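Keane Flats, the small bedroom. A thread of little posts, as I promised last month.

1/ We moved from Altgate to Staltley in December and the bedroom is now half the size. I write down how I keep it in order, maybe it helps a person with the same problem.

2/ First rule: the bed goes along one wall and the path to the door stays free. I tried the bed under the window for 18 nights. I slept badly and my knees were always blue.

3/ The red blanket with flowers was my grandmother's. It is heavy like a sheep. In winter it lies under the quilt, and in summer I use it alone.

4/ I make the bed at 2 in the afternoon, when I come back from the early shift. Before this hour please do not visit me.

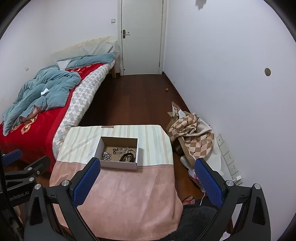
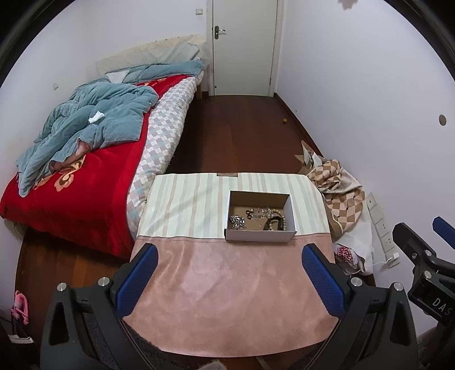
The red blanket under the quilt, and the floor by the right wall.

Reading time: 2 min

5/ The tissue on the quilt is there because I have a cold since one week. The bin is in the kitchen, which is a mistake of planning. A small bin for the bedroom is on my list.

6/ Some of you asked about the checkered cover at the side of the bed. I like it because it is grey and pale blue and makes the red more quiet. I wash it at 40 degrees and dry it flat over two chairs.

7/ My next task is the bags. In Altgate we had a cupboard in the corridor for such things. In this flat everything that has no place goes to the floor near the wall, and then it lives there.

8/ I have looked at the Purna box for under the bed, the low one with wheels. Does anybody own it? I am afraid that the wheels will scratch the wood floor.

9/ Thank you for the advice about felt pads! I will measure the height under the bed tonight and write the number in this thread.

785 likes · 2419 views

We use cookies to remember your settings. Accept | Read more

Contact · Copyright · Back to top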